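We use cookies to remember your settings and count visits. By staying on this site you agree to our cookie policy. Accept | Manage

How to pace your first cross country season (without blowing up at the first hill)

I've been helping out with the under-16s and the open women at Virnwood Harriers for a fair while now, and the question I get most from new runners is some version of "how fast should I go out?" They've usually done a few track races or a parkrun-type thing, they know their splits, and then they line up in a paddock with 300 other people and all of it goes out the window. So I finally sat down in July 2021 and wrote out what I tell them. It's a bit long. Grab a cuppa.

Start with the course and leave your watch alone

Your track times are a rough guide at best. Our home course at Isano Park is a lap and a bit of soft grass with one proper hill, and I've never met anyone who runs their flat pace on it. If you can, get there early and jog the whole thing before you race. I mean the whole thing, including the boring stretch behind the dam where you think nothing happens. That's where I've lost more places than anywhere else!

While you're jogging, look for:

- where the course narrows for the first time
- which side of the track has the firmer ground
- the spot where you'd first see the finish if you looked up
- anything that'll be slippery once a few hundred pairs of spikes have been over it

The first narrow bit matters a lot. At Kutham it comes very early, and if you're buried in the pack you'll be walking (yes, walking) through a gate while the leaders get away. At Isano you've got ages, so there's no point sprinting for it. Same runner, same fitness, completely different start. 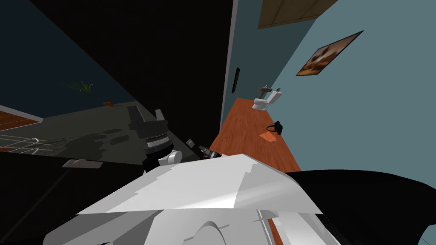 Once you know where the squeeze is, you can work out how hard to go off the line. My rule is to run the opening stretch at a pace where I could get out a short sentence if somebody asked me something. It'll feel too easy with all that adrenalin. People you beat every week at training will be ahead of you. Let them go - you'll see most of them again on the hill.

Run by effort, then check the numbers later

I use a scale from one to ten and I keep it very plain. Six is a steady long run. Seven and a half is where breathing gets noisy. Nine is "please let this be over". For a first season, I'd aim for a seven in the opening third, an eight through the middle, and whatever's left at the end.

You can practise this. Find a grassy loop, and it doesn't need to be measured, though ours happens to be 1365 metres by the club wheel (don't ask how long we argued over that). Then do this once a week:

1. Jog 15 minutes to warm up, with a few relaxed strides at the end.
2. Run one loop at a seven. Don't look at your watch, just press the button.
3. Jog easy for 2 minutes.
4. Run the next loop at an eight.
5. Jog easy for 2 minutes again.
6. Run the last loop at an eight, and let yourself build to a nine near the finish.
7. Jog home and only then look at the times.

What you want is for each loop to be a touch quicker than the one before. Most people's first go comes out backwards, with a screaming first loop and then a slow fade. Mine did. Dineo Adams, who coached me when I was a junior, made me do it five weeks running until I got it right, and I was pretty cross about it at the time.

Hills

Shorten your stride, keep your eyes a few metres ahead and hold the effort the same. That means you'll slow down, and that's fine. Where you make up ground is over the top. Nearly everyone reaches the crest and takes a little holiday for ten or fifteen seconds, so I tell our lot to keep pushing until they've passed a tree or a flag or whatever they picked out on the warm-up.

Going down, lean forward a little and let your arms go a bit wild if they want to. Braking chews up your quads, and you'll need them for the run in. If the descent is muddy, forget all that and just stay on your feet.
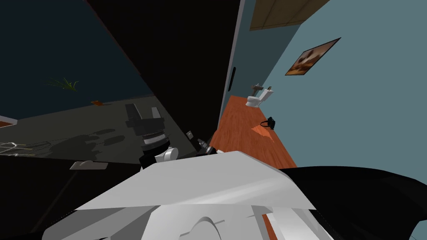 Virnwood Harriers pacing notes, part two

The last bit

Pick your spot before the race. For our 3525 metre junior course I have the kids start winding it up when they come off the bottom corner, and it's further out than they'd like. A long squeeze beats a mad sprint on grass because grass just soaks up a sprint. If you finish with heaps left over, make a note of it and start your push earlier next time.

Things I still get wrong

I wear spikes that are too short when it's wet. I start my warm-up late because I'm chatting. And at the Lefèvre relays one December, in proper summer heat, I ran my leg as if it were winter and had to sit under a tree for a good while afterwards. Hot days need a whole notch off the effort from the start, and you won't feel like you need it until much too late.

Write down three lines after every race: how the start felt, where you passed people, and where people passed you. Do that for a season and you'll have a better pacing plan than anything I can give you. If you've got a course you're stuck on, leave the details in the comments and I'll have a crack at it.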